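Fita Parts Swap: Frequently Asked Questions

When is the next swap?
The next one is in February. Doors open at nine and tables come down at three.

What can I bring?
Used sewing machine parts, feet, bobbins, thread, zippers, buttons and patterns. Whole machines are fine if you can carry them in yourself. We don't take irons or anything gas powered.

How much does a table cost?
A full table is $2 for members. Guests pay the same but need to sign up first. You can share a table with one other person.

How many items can I list?
Up to 300 per seller. The last list ran to 1,105 lines across all sellers, and the print shop charges extra past 1,000, so please group small things. A bag of mixed snaps is one item.

Do I need to price everything?
Yes. Put the price on the item or on the bin. Items with no price go to the free table at two.

My machine is an old Tetora. Will I find parts?
Tetora belts and bobbin cases come up often. Motors are rare. Post on the wanted board before the swap.

How should I store small parts between swaps?
Open-front bins work well for most people. Sort by machine first, then by part. Keep needles in a closed tin.
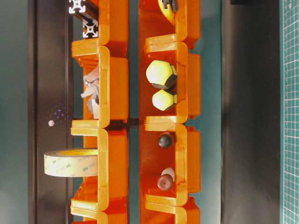
Pilar Ojeda wrote in to disagree about sorting by machine: she sorts by part first, as her Ishida and Momside bobbins turned out to be the same size and she had been buying doubles.

Can I return something?
Only if you and the seller agree. Test motors before you pay. There is an outlet by the side door.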